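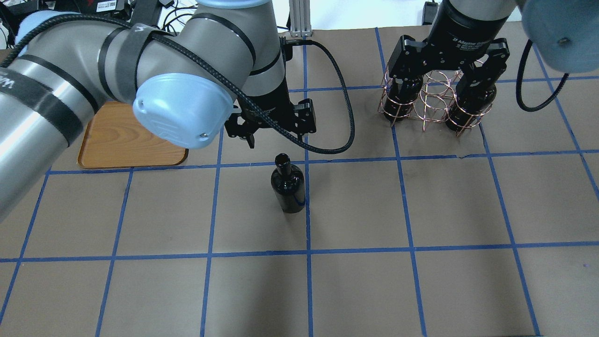 Forercombe Zweiarm – Begleitdaten zum Tag der offenen Tür

Stand: 4. November 2024

Dieses Verzeichnis enthält die Aufzeichnungen, die wir beim Tag der offenen Tür in der Halle Tellstead mit zwei Roboterarmen gemacht haben. Viele Gäste wollten danach wissen, ob man die Daten selbst anschauen kann. Ja, kann man – und wir freuen uns riesig über jeden, der damit etwas anstellt!

Aufgabe

Die Vorführung heißt bei uns schlicht »Flaschen und Gestell«. Beteiligt sind dunkle Weinflaschen, ein kupferfarbenes Drahtgestell und ein Holztablett. Ein Arm kümmert sich um die einzelne Flasche, der andere um das Gestell. Das Schöne daran: Beide Arme müssen sich den Platz über dem Tisch teilen, und bei jedem Durchlauf fällt einem etwas Neues auf. Gegriffen wird die Flasche am Hals, was bei glatten, dunklen Oberflächen gar nicht so leicht zu lernen ist.

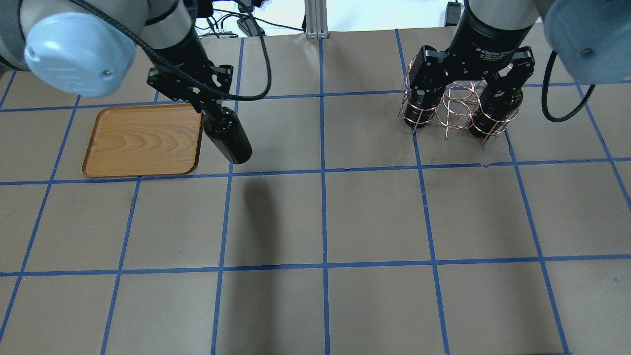

Umfang und Aufbau

Episoden gesamt: 896
davon am Besuchstag selbst: 70
Bildrate: 30 Bilder pro Sekunde
Ansichten: Kopfkamera und feste Kamera neben dem Tisch
Ordner: episoden/, ansichten/, notizen/

Die übrigen Episoden stammen aus den Proben im September. Wer nur kurz hineinschnuppern möchte, nimmt am besten das Paket tagle_mini, das passt auch auf einen älteren Laptop. Die Zeitstempel beider Ansichten sind abgeglichen, die Notizen liegen als einfache Textdateien daneben. In den Notizen stehen auch die Fragen der Gäste, soweit wir mit dem Schreiben hinterherkamen. 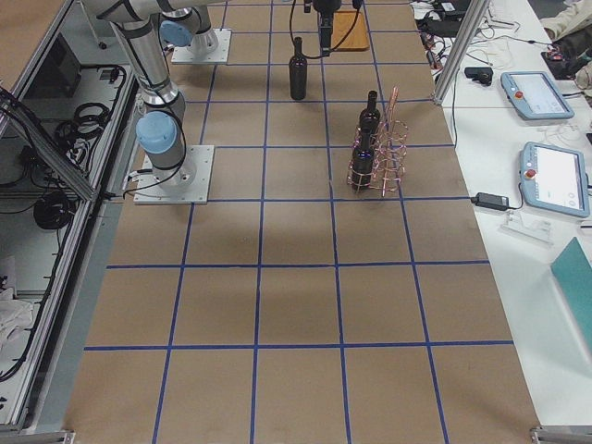

Für die Auswertung lohnt sich die feste Kamera ganz besonders, gerade wenn man wissen will, wie weit die beiden Arme voneinander entfernt arbeiten. Das blaue Klebebandraster auf dem Tisch hilft dabei sehr, auch wenn die Felder in dieser Ansicht nach hinten schmaler werden. Mirjam Van der Linden hat dafür ein kleines Skript geschrieben (raster_lesen.py), mit dem sich Positionen feldweise notieren lassen. Für die Kopfkamera gibt es so etwas noch nicht, da sind Beiträge herzlich willkommen.

Bekannte Macken

In einigen Episoden verdeckt ein Arm das Tablett zum Teil. Wir haben sie dringelassen und in den Notizen markiert. Dunkle Flaschen vor dunklen Greiferfingern sind für manche Segmentierer ein harter Brocken – Vorschläge bitte an uns!

Nutzung und Kontakt

Frei für Lehre und Forschung, bitte »Forercombe Zweiarm« als Quelle nennen. Fragen zu den Daten beantwortet Rogelio Lagman, Fragen zum Skript Mirjam Van der Linden. Der nächste Besuchstag findet bei Nelmont statt, den Termin tragen wir hier nach.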